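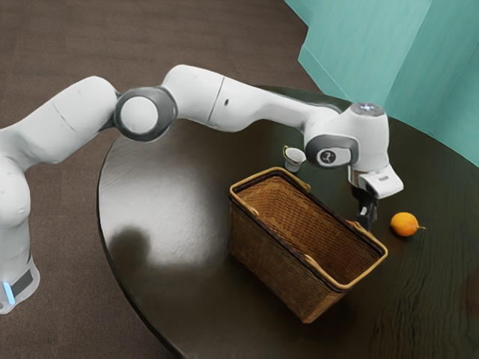 Unit 6: Automation at work and the people already there

Handout, August 2026

Reading for this unit: the Prilus case, pages 2 to 46.

Prilus packs gift baskets at its Rokcombe site. In March it moved the placing of single items, such as fruit and cups, to robotic arms. The layouts were first tried in simulation, with a basket and a few objects on a table.

What changed for the packers

Four people used to fill baskets by hand. Two now look after the arms and deal with stopped jobs. The other two moved to checking and wrapping. Pay stayed the same, but breaks are now set by the line, and several staff said they talk to each other less.

Older packers knew by feel which fruit was too soft to send. That knowledge was not written down before the change. Havlíček treats this as a loss of skill; Horkurier calls it a training problem.

For the seminar

Read both articles. Bring half a page on one task in a job you have done. Say who would do it if a gripper took over the lifting, and what that person would need to learn.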